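The club met in the long room at Nitwood, where the brick wall kept the cold in until the heaters won, usually by four. In November they had seven weeks left before Polport.

She had put down Lamp as their task. The others wanted something with wheels. But the rules from Prusska said a household object, handled by a gripper, and the lamp was already on the table.

"It's got a cable," one of the boys said. "Cables are a nightmare."

"Then we'll learn cables," she said, and held the gripper out to him until he took it. 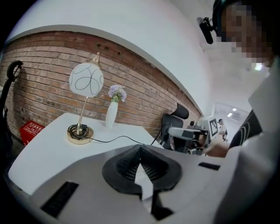

The lamp, the flowers and the gripper at Nitwood.

They did 20 tries before tea. She wrote each one in the book and gave it a number, and the last was 1402. Two of them argued over whether a nudge counted as a touch. The Anozie team, she had heard, counted everything.

"Put it down as a nudge," she said.

The boy went back to the table — slower this time — and asked her to call out when he was close. She turned to a clean page and told him to start.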